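Tips for redoing a room on not much money. Notes mostly, written up quick before I forget them all. Last added to 20/05/2022.

## Before you buy anything

Empty the room. All of it. You can't judge a colour with a wardrobe in front of it.

Measure twice and write it on your hand if you have to. Our alcove is 71 cm at the front and 2 cm less at the back, found that out with a shelf already cut.

Take photos on your phone of every wall, plus the sockets. Handy in the shop when you're stood there wondering if the lamp flex will reach.

Live with paint samples for a few days. Paint them on lining paper, not the wall, then move them about. Morning light, lamp light, rainy afternoon. The grey I loved went lilac at teatime.

## Painting

- Sugar soap first, even if it looks clean. Especially above radiators.
- Cut in one wall at a time and roll it while the edge is still wet.
- Roller in cling film between coats. Keeps overnight, no washing.
- Pull the tape before the last coat is fully dry, slow, back on itself.
- Old sheets soak through. Fine over a proper plastic one, useless on carpet on their own.
- Ceiling white: buy the sort that goes on pink. You can see where you've been.

Write the paint name and the room on the lid AND the side of the tin. Lids get swapped. Keep a jam jar of the leftover for touching up, filled right to the top so it doesn't skin over.

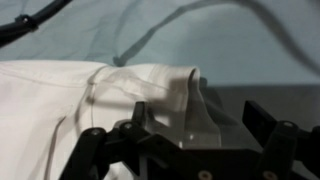
Gloss is a pain whatever you do. Thin coats, good brush, windows open. Water-based yellows less but drags if the room's too warm, so do it early in the day.

## Holes, cracks and dents

Filler shrinks. Overfill a bit, leave it longer than the packet says, sand flat. For hairline cracks round the coving use decorators caulk and a wet finger.

Nail holes in a light wall, if you're renting: a dab of filler on a fingertip, wipe with a damp cloth, done. Try the touch up paint somewhere behind a door first.

Dent in bare wood, damp cloth and a warm iron, few seconds at a time. Brings the grain back up. Doesn't work on veneer, it lifts. Ask me how I know.

## Curtains and blinds

Hang the pole higher and wider than you think. Mine is 13 cm above the window and the room looks taller for it. Wider means the curtains clear the glass when they're open so you get all the light.

Lined ones from a charity shop beat thin new ones every time. Check for sun rot along the leading edge, give it a good tug. If they're too short, a band of plain fabric along the bottom looks like you meant it. Wash everything before you cut or hem, cotton especialy.

Weights in the hem: old pennies, sewn into a corner. They hang lovely.

## Lighting

One ceiling bulb is never enough. Put lamps in the corners, low down, warm bulbs, all the same warmth or it looks like a waiting room. Got a pair of bases for £41 and recovered the shades in leftover wallpaper. Double sided tape, then glue along the seam.

Plug-in timer on the hall one. Cheap, and you don't come home to the dark.

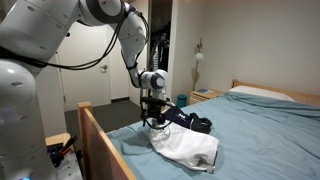 Mirrors opposite a window if you can, or side on to it. Not opposite the telly.

## Shelves and pictures

Find the studs or use the right plugs. Plasterboard wants plasterboard fixings, the ones out of the shelf packet are rubbish. Sticky note folded under the drill hole catches the dust.

For a picture wall, cut newspaper to the size of each picture and tack those up first. Shuffle them about till it looks right, hammer through the paper, tear it off. Mahlet Shiferaw put me on to this and I've not had a wonky one since, well, one.

Leave gaps on shelves. Books both ways, some standing some flat. Big things low.

## Odds and ends

- Felt pads on chair legs, the sew-on or nail-in kind. Stick-on ones wander off.
- Wax crayon for scratched laminate, buff with a sock.
- Squeaky floorboard: talc down the gap, work it in with an old card.
- New handles on an old chest. Check the hole spacing frist, it varies.
- Rug too small? Put it on top of a bigger cheap plain one.
- Keep one drawer for spare screws, allen keys, and the bit of carpet offcut you'll want some day.

Tiling next, once I've done the splashback and know whether my way works.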